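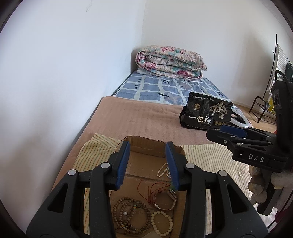

A pearl strand, a wristwatch and red cord in a cardboard box.

Rastex Collection - Frequently Asked Questions

Last revised in November for version 1.2

General

What is included in the Rastex Collection?

The collection contains 20 games first released by Tokov for its 8-bit and 16-bit hardware. Each game runs from its original ROM data under an emulation layer written by Halim. No code in the original games has been changed except where listed under Known Issues.

Which regional versions are included?

Japanese and North American versions are included for 14 of the games. The remaining six were released in one region only. Select the version from the game's title card by pressing the left or right shoulder button. Save data is kept separately for each version.

Who worked on the emulation?

Ilir Kadrić was the lead programmer on the emulation core. Lộc Tiêu handled audio, including the FM synthesis and the sample playback timing. The menus and the gallery were produced by Tirko, the publisher.

How much storage is needed?

The full install is 300 MB. Saved replays are stored separately and take up more space over time, depending on length.

Is an internet connection required?

No. A connection is used only for the leaderboards and for downloading updates. All 20 games, the gallery and the music player work offline.

Display and Sound

What display modes are available?

Pixel Perfect shows each game at an integer multiple of its original resolution. 4:3 stretches the picture to the shape of a period television. Full fills the height of the screen and keeps the aspect ratio. There is no widescreen mode.

Can the scanline filter be adjusted?

Yes. Open Settings, then Display, then Filter. Line strength and blur have separate sliders. In handheld mode the filter is disabled at Pixel Perfect size, where the lines do not align with the panel.

Is there input lag?

The emulation adds one frame in the default mode. Turning on Fast Input removes this frame but disables rewind. Television processing adds its own delay - switch the television to its game mode before changing anything in the collection.

Why does the music sound different in some games?

Several games had two sound chip revisions in their original production run. The collection uses the earlier revision by default. The later one can be selected under Settings, Sound, Chip Type. The change takes effect after the game is restarted.

Saving and Replays

How many save slots are there?

Each game has four manual slots and one automatic slot. The automatic slot is overwritten whenever you return to the main menu.

Do the original password systems still work?

Yes. Passwords written down from the original cartridges are accepted as long as the same regional version is selected.

How far back does rewind go?

Rewind holds the last 34 seconds of play. Loading a save clears the rewind buffer.

Can I post a leaderboard score after using rewind?

No. Using rewind, a save state or a button set to rapid fire marks the session as unranked. Start a new session from the Challenge menu to post a score.

Gallery

What is in the gallery?

The gallery holds 139 scanned items: box art, manuals, cartridge labels and magazine advertisements. Manuals are shown in their original language. Translations are provided for the Japanese manuals only.

Can gallery items be exported?

No. The console's screenshot function is enabled in the gallery, but is limited to screen resolution.

Multiplayer

Which games support two players?

Nine of the games do. They are marked with a double controller symbol on the title card. Multiplayer is local only.

Can a second controller be added during play?

Pause the game and open Controllers. Some games check for a second controller only at power-on, so a reset from the pause menu may be required.

Known Issues

One of the puzzle games runs slower in its final stage.

The slowdown is present on original hardware and has been kept. It can be reduced by setting CPU Speed to High in that game's options.

The screen flashes less than I remember.

Full-screen flashes have been dimmed in three games for safety. The dimming cannot be turned off.

My replay goes out of sync.

Replays recorded in version 1.0 are not compatible with version 1.1 or later. Delete them and record again.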